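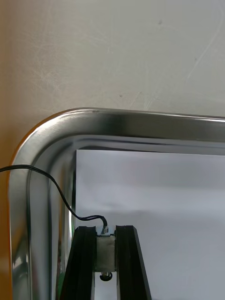
Polished stainless with a rolled rim and a rounded corner, against an off-white wall.

Branov Steel Paste, 18 oz tub

$38.00
Item no. 1577
In stock, ships from our Indholm shop

Size: 18 oz tub / 76 oz pail (for kitchens, please email me first)
Add to cart

I've been making this paste since I was cleaning other people's kitchens for a living, and it's still the thing I'd grab if the shop caught fire. It's a soft, pale gray polish for stainless steel. It takes off the brown tea-colored haze, the rainbow marks from heat, dried-on water spots and that greasy film which dish soap just pushes around. What it won't do is take out deep scratches. People write and ask me every month, and I always have to let them down! A scratch is missing metal and I can't put the metal back.

The recipe is very plain. There's a fine chalk in it, a plant-based soap, a little citric acid, a thickener and water. No perfume. It smells faintly of wet sidewalk, if anything. My first batches had lemon oil in them and I loved it, but the oil left a shine that looked great for an afternoon and then grabbed every fingerprint in the house, so out it went.

How I use it

Wash the steel first with warm water and ordinary dish soap, and dry it. Please don't skip the wash (I know, I know). If there's grit on the surface you'll be rubbing the grit around with my paste as the lubricant, and that's a very good way to make scratches.

Then look for the grain. Most sheet steel in a kitchen is brushed and has tiny lines all running one way, and you want to go along those lines. Mirror-bright steel doesn't have a grain you can see, so go in long straight passes and leave the circles for car people.

Put a bit of paste the size of a pea on a damp cloth. It looks like nothing and you will want to use more, and you'll just spend longer rinsing. Rub lightly until the gray turns darker, rinse well, dry right away with a clean towel. Drying is half the job. Any water that's left sitting there makes new spots, and then you'll email me that the paste gives you spots.

Rolled edges are their own little project. I mean the rounded rim you get on trays, mixing bowls, sinks and carts. The top of the roll is easy, but grease loves the spot underneath where the edge curls back in, and a flat cloth slides right over it. I wrap the cloth around one finger and run it along the underside, and at the corners I go slowly and follow the bend. For really stubborn gunk under there I use a wooden chopstick inside the cloth. Rinse under the roll too, or white chalk will creep out of it the next day.

What it's good on

Stainless sinks, pots, trays, bowls, range hoods, cart tops, faucets if they're solid stainless. I've also used it on an old enamel bathtub with good results, but try a spot at the drain end first.

What to keep it away from

Aluminum (goes dull), brass with a lacquer on it, anything plated that's already wearing thin, nonstick coatings, marble, and those fridge doors with the anti-fingerprint coating. The coating is a thin clear layer and any polish will take it off in patches. If you're not sure whether your fridge has it, check the manual, and if the manual is long gone, leave the fridge alone and use a damp cloth.

It isn't for walls either. I did once try it on a scuffed painted wall at my mother's place and ended up with a beautifully clean shiny patch in the middle of a matte wall, and had to repaint from corner to corner. For scuffs on flat paint, a soft sponge and plain water, very gently, and accept that some of them are there until the next coat.

Which cloth?

I sell it with the Lurko cotton cloth as an add-on, and I'd get one if you don't have a stack of old T-shirts. It's a tight flat weave with no fuzz. Microfiber works too, but the chalk gets stuck in it and it never quite washes out. No green scrubbers, please, and no steel wool! Bits of ordinary steel wool break off and rust, and then you've got orange freckles on a sink that didn't have any.

The Antwi hand brush is the other thing I keep next to the tub. It has soft bristles and a short handle, and it's handy around faucet bases and rivets.

Storage and shelf life

Keep the lid on tight. If it does dry out, stir in a spoonful of warm water and leave it overnight, and it'll come back. It doesn't like freezing, so in cold weather I wrap the tubs, but bring your package in when it arrives. A tub lasts me most of a year at home.

Notes from customers

"Did the whole hood above my stove in an evening. Arms hurt. Hood looks great. I'd love a smaller tub for the cabin." Hermine Moser

(Hermine, a smaller tub is on my list. The lids are the problem, I can't find any in that size that close properly.)

"Works as described. It took two rounds on the heat marks on my big stockpot and there's still a bit of blue at the bottom. Instructions should say to wear gloves, my hands were pretty dry afterward." Wendelin Plattner

Fair point about the gloves. The soap will dry your skin out if you're at it for a while, so wear some. As for the blue, very deep heat color sometimes needs a soak in warm vinegar and water before the paste, then a rinse, then the paste. It does no harm to the pot if a bit of it stays.

Shipping and returns

I pack orders in the mornings and drop them off after lunch. If a tub shows up cracked, send me a photo and I'll mail a new one, and you can keep whatever's left of the old one. Unopened tubs can come back, opened ones can't, but do write to me if you're unhappy and we'll sort something out.

The shop is closed for the last part of August while I'm at the lake. You can still order then, it'll just sit until I'm home.

Page updated 21 Dec 2024: new label on the tub, same paste inside.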